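Zurasero opens its bedroom set to home helpers

We've added a bedroom to Zurasero, our collection of household examples for learning robots, and I'm dead pleased with it! It went up on the Stustar site this August, and anyone who already has a login can help themselves.

The bedroom set has 162 runs in it, all done in simulation, with one of us steering the arms by hand from start to finish. Most of the jobs are small ones, picking up a book, say, or reaching for something on the nightstand. I did 56 of them myself (my shoulders are still complaining) and I can tell you that a paperback is a right pain. It's flat, it's thin, and if you come in at a lazy angle the fingers just skate over the cover.

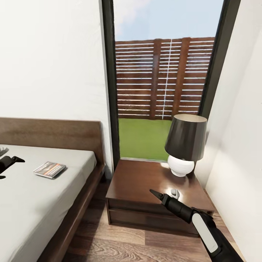

Both views come from the simulated bedroom.

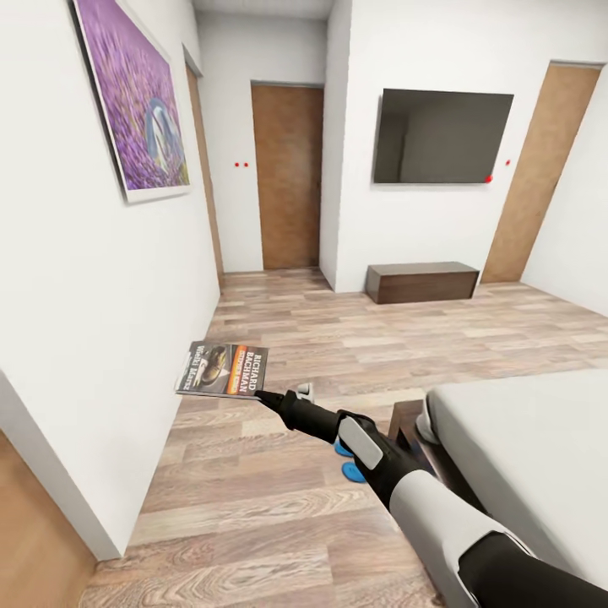
We've kept the clumsy runs in as well, by the way. There was a bit of an argument over that at Sterach, where they look after the training side, and they wanted only the clean ones to begin with. But a learner that has never seen a fumble has no idea how to get out of one, so we settled on keeping the lot and marking 30 runs as messy. You can leave those out with one tick box if you'd rather.

Each run comes with a plain sentence saying what the person steering was trying to do. I wrote a fair few of those over cups of tea, so if one reads a bit oddly, blame me and send a note. We've had 3 corrections in already and they're all fixed.

Cocco, the little viewer that lets you scrub back and forth through a run, has had a tidy-up too. It opens a lot faster than the old one and it remembers where you stopped, which I've wanted for ages. You'll need to update it before you load the bedroom runs, as the old version won't read them.

Next up is the kitchen, and I've already bagged the cutlery drawer.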